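Dry beans and peas: how I keep them and how I cook them

Last change to this page: October

In my kitchen we eat beans of some kind four times in a week, so I have made with them almost every mistake that is possible. I write down here what works for me. My English is learned late, please excuse where it is stiff.

Buying

Old beans are the reason for most bad pots. A bean which stayed two years on a shelf will not become soft, even if you cook it all afternoon. Look at the bag before you pay. If there is much dust and many split halves at the bottom, leave it in the store. I prefer to buy from the open bins at Dusgate, where the beans are sold quickly, and I take only so much as we eat until spring.

Do not mix a new bag with the rest of the old one. They will need different times and you will have hard ones and broken ones in the same spoon.

Storing

Glass jars with a rubber ring are best. I used plastic tubs from Hultix for a long time and they are also good, but the lids became loose after many washings. Keep the jars away from the stove and from the window. On every lid I put a piece of tape with the month of buying.

If you had small moths or beetles before, put new beans in the freezer for some days before they go into the jar. Let them come to room temperature in the closed bag, otherwise water will collect on them.

Sorting

This step people like to jump over. Pour the beans in something wide with a low side, in a good light, and push them slowly from one side to the other with the flat hand. Take out stones, pieces of earth, and beans that are shriveled or have a hole. I find a stone maybe in every third bag, and one stone is enough for an expensive visit to the dentist. With lentils it is easier on a white plate, with black beans also.

Soaking

Cold water, three times as much as beans. For soybeans and chickpeas I soak 12 hours, in summer in the refrigerator, because on a warm counter soybeans begin to smell sour. I start in the evening and cook the next morning at 11 so that lunch is ready late but without hurry. Small lentils and split peas do not need any soaking.

Throw the soaking water away and rinse well. My tomato plants get it and they have not complained.

Salt in the soaking water is good, one spoon for a big bowl. I was told the opposite as a child, but I have tried both and the skins are softer with salt. Vinegar, lemon and tomato must wait until the beans are soft.

Cooking

Use a pot that looks too big. Soybeans make a lot of foam and it climbs over the edge in the minute when you turn your back. Stay near until it has boiled the first time, take off the foam with a spoon, then make the heat low. The lid should be a little open.

Soybeans need long, often three hours. They are ready when you can press one flat between thumb and finger without force. Taste from different places in the pot, and eat none of them half raw, they are bad for the stomach.

Hard water makes everything slower. We have it in our part of Trollton, and a small pinch of baking soda helps. More than a pinch gives a taste of soap.

Freezing

Cool the beans in their cooking water, fill in flat bags with a little of the water, and lay the bags flat. They thaw fast this way and you can break off a corner for a soup.

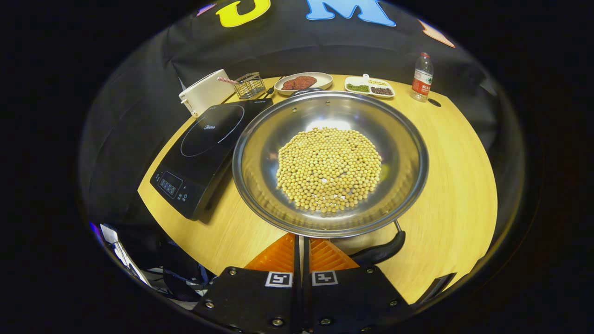

Mac an tSaoi: I would add for the soybeans, rub them between your hands after the soak and most of the skins float up, then you pour them off with the water. Much less foam that way. And I leave out the baking soda if they are going to be ground for milk.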